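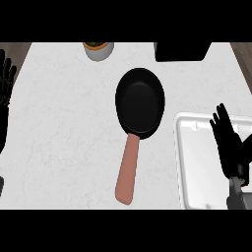 Faults and fixes

Stale hand offsets in the Prusuvent kitchen task

Anyone who pulled results from the two-handed pan task in the first half of July should read this before quoting them. The right hand was being driven with a wrist offset that belonged to an older hand model, and the success figures from that period are wrong. The runs have been withdrawn from the shared results table and the task has been rerun.

The task itself is simple. A frying pan sits on a white counter between the two hands, with its handle towards the near edge, and a white tray lies on the right. The policy has to take the pan by the handle, lift it clear and set it down in the tray. Both hands start raised and open. The plant and the other items at the far side of the counter take no part, except that touching the plant ends the episode.

Kiros Nigatu noticed the problem while checking contact logs for something else. In a batch of 100 episodes the scorer had recorded 58 successes, a fair result for this policy. The contact log for the same batch showed the fingers of the right hand meeting the handle in only 40 of them. In the other 18 the pan had reached the tray with no finger contact at all.

Playback at low speed gave the answer. The hand was closing 7 mm above the handle, and the back of the wrist segment was pressing on the pan body. The collision shape for that segment is a plain cylinder with a high friction value, left over from early testing, and it was dragging the pan sideways across the counter. If the pan then rode up over the tray lip, the scorer saw a pan inside the tray boundary and passed the episode.

Two separate faults had to line up for this. The first was the offset. When the hand model was updated, Ondix (our scene loader) kept a cached copy of the old wrist transform for the right side only. The left side had been rebuilt the week before for an unrelated reason and was correct, so the usual left-hand sanity check passed every time. The loader compared file names when deciding whether its cache was current. The new hand file had the same name as the old one.

The second was the scorer. It tested the final position of the pan and nothing else. There was no check that the pan had been lifted, and none that it had been held. Lourenço Vieira had raised this as a ticket when the task was written. It was marked low priority and stayed open.

No hardware was damaged, but it could have been. The same policy was queued for the Drelum bench, where the real arm would have pushed its wrist down into a steel pan with nothing to give way. The force limit on that bench should have tripped well before any harm was done – we have not tested it in that posture, and would sooner not learn the answer by accident. The job was pulled from the queue the same afternoon.

What has changed:

Ondix now compares file contents before using a cached transform, and writes both wrist offsets to the log at start-up. A mismatch between the logged value and the model file stops the run.

The scorer requires finger contact on the handle and a clear gap between pan and counter before it will look at the final position. Pushing the pan into the tray is recorded as its own outcome.

Friction on the wrist and forearm shapes has been brought down to the same value as the rest of the arm.

Transfers to the Drelum bench need a contact log from simulation attached to the request. Requests without one will be sent back.

With the offset corrected and no retraining, the policy does worse than the old table suggested. It had been trained partly on the faulty scorer and had learned to favour the push, so the weights are being dropped and training restarted from the last clean checkpoint. New figures will go in the table when the full set of seeds has finished.

The Halliday drawer and cupboard tasks use the same loader. Their caches were checked by hand and both wrists match the current model, but their scorers also rely on final position alone. Kiros is working through those now. If you own a task with a position-only scorer, please tell him before you start another long run.

Recent items

Drelum bench: revised emergency stop procedure
Halliday drawer task, second release
Moving old logs off the shared drive
Ondix: known problems with mirrored scenes
Booking the Drelum bench in the evening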